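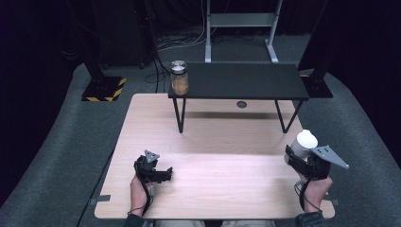
*Ticket 607, attachment 1. Jar on the riser, cup held in the right gripper.*

**Site:** Teoh shared workshop, main table
**Opened by:** Wai-kit Hsu
**Assigned to:** So-ying Wu
**Status:** Open, priority 3

**Reported fault**

The right gripper of the Lidora hand-held pair loses position tracking for up to two seconds when the wrist is turned inward. The left gripper is not affected. The fault was first noted in September, following replacement of the right marker plate.

**Log**

09:40 – Firmware on both grippers confirmed to match. No change made.

10:15 – Cables exchanged between left and right. The fault remained with the right gripper. Cable failure is ruled out.

11:05 – Plate fasteners on the right gripper found slightly loose and tightened. Dropouts became shorter but did not stop.

13:30 – Marker layout file reviewed in Taner. The file still holds the dimensions of the former plate. The two plates differ at the outer corner, and this is now considered the probable cause.

14:10 – Hsu asked whether the black riser should be removed for testing. Wu advised that it remain, so that results can be compared with earlier runs.

**Action required**

1. Measure the new plate and enter the values in the layout file.
2. Repeat the cup transfer with the jar in its present position.
3. Keep the right cable clear of the wrist during the test.

A replacement plate has been requested from Wekell – delivery date not yet confirmed. The ticket will remain open until the repeat test has been recorded.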